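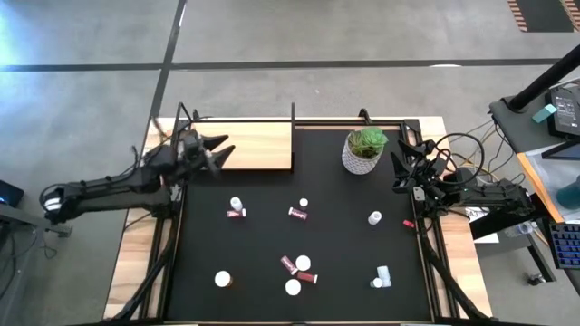 *Fig. 1. Mixed small items on a black mat, before sorting.*

## Unit 7: Sorting small mixed items on a bench

Notes for the practical. Read with the Ellgate handout on bench layout. Queries to Glenys Tamihana.

### 7.1 Terms

**Item**: anything to be sorted, including a part that has come away from its parent item. A bottle and its cap are separate items until the cap is fitted.

**Fixture**: anything that stays put during the sort. In Fig. 1 the potted plant and the flat wooden board are treated as fixtures.

**Cluster**: items lying close enough together that lifting one may disturb another. The lower centre of the mat in Fig. 1 has one, made up of wrapped items and round white caps.

### 7.2 Surface

A dark, matt surface is preferred for pale items. White caps show clearly against black; on a white bench they are easily missed. Dark items need the reverse arrangement. The practical uses the Devura mat, 936 mm on the long side and 762 mm on the short side.

### 7.3 Order of work

1. Note the fixtures and leave them.
2. Stand up any bottle lying on its side. Round items roll.
3. Take the isolated items first, working from the edges inwards.
4. Break up each cluster from the outside. Lift; do not drag.
5. Group by type: bottles, caps, cups, wrapped items, other.
6. Try caps against bottles only when all the caps have been gathered.

Step 6 is the one most often done too early. A cap lying against a bottle, as at the lower right of Fig. 1, does not necessarily belong to it. Position is weak evidence; check the thread and the diameter.

### 7.4 Wrapped items

Sort by wrapper colour first, then by size. Pink and red should be kept as separate groups. A wrapper showing both colours goes in "other" until the group has agreed a rule, and the rule is to be written on the sheet.

### 7.5 Recording

Work in pairs, one sorting and one writing. Allow about 2 minutes for the first pass. Enter items left unsorted under "other" with a short note. Completed sheets go to Lachlan Kerslake by the end of June.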